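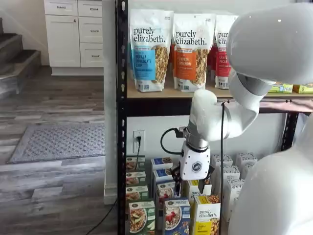 4.2 Collecting demonstrations at the shelf

We wanted a dataset that looks like a real pantry aisle, so the Plirklow set was gathered at a stocked shelf with granola bags standing on the upper board and boxes of oatmeal and granola packed in columns on the lower one. Grocery boxes are a wonderful test for a policy. Neighbors in a column look almost the same, they hide one another, and a gripper that comes in a little off can push a whole column toward the wall!

Two operators, Morenike Bashir and Miklós Antal, recorded 125 demonstrations in September. Each one starts with the arm clear of the boxes and ends when the operator marks it as done. Before every start we drew a new layout at random and restocked the lower shelf to match.
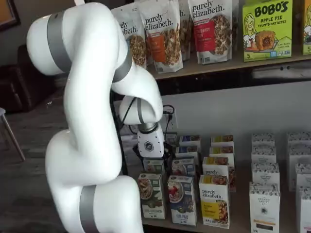 Failed grasps stayed in the set with a separate tag, and we are very glad they did. In 25 of the demonstrations the operator missed, backed off and tried again, and these recoveries turned out to be the part of the data we kept going back to. They show the policy what a bad approach looks like from close up, and how to get out of it without a person stepping in.

Labels were added afterward by Jyoti Pal using Dafis, our in-house viewer. She marked the target box, the moment of first contact and the moment of release.

Figure 4. The gripper over the lower shelf, with its fingers near the tops of the boxes toward the back. Bags and other snacks stand on the upper shelf.

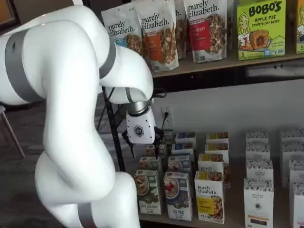

4.3 Choosing which layouts to record next

After the first 50 demonstrations we trained a small policy and let it pick. It scored new layouts by how much its four copies disagreed about the next motion, and we recorded the ones with the highest scores. The result was exciting to watch: most of the requests were for boxes in the back rows, exactly where both operators had told us they felt least sure of themselves.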